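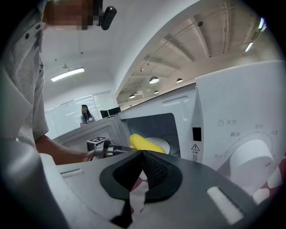 Shared kitchen, Molgate house – progress note for January
To: Kirsty Pringle
From: Arben Papadopoulos

Kirsty, quick one before the 4:00 call, fuller version with receipts to follow.

Microwave corner. Up and in use. White one, one big round dial, panel is all in Chinese. Kumiko Ikeda has translated it and is doing an English card for the wall. So far we have 火力 (heat power), 解冻 (defrost), 中火 (medium). Rest of the dial still to do. Draft is on the fridge, people are already writing on it so it'll need retyping.

Cooking sessions. 14 residents signed up, up from nine. Short recipes only, one or two ingredients, nothing needing the stove. Corn on the cob is the favorite by a mile – one ear on the turntable, done. Baked potatoes next, then oatmeal. Velimir Kelmendi wants to try rice, I've said wait til the lids arrive.

Red and white cloths. Good, keep. Easy to shake out. Would like two more the same if they still carry them.

Stove. Still off. Krum Yordanov has looked at the connection and wants a new hose before anyone lights it. Part is ordered, no date yet. This is the main hold up, and the reason the evening group hasnt started.

Shelving. Half up. Wall behind the sink is softer than we thought, so the long shelf moves to the other side. Krum has the brackets.

Money. Spent to date $2779, which covers the sink work, paint, shelving and the first food order. Hose not in that. Food is running around $22 a session, a bit under what we put in the application. Would like to move the difference to pans if you're ok with that – need a yes or no by email, a phone call won't do for the books.

Still open:
Microwave card, finish and laminate
Hose
Lids, 2nd time of asking the supplier
Long shelf
Sign-up sheet for the evening group, Velimir has teh template

Will send the receipts once I've found the paint one. Kumiko is covering for me next week so copy her on anything urgent.

Arben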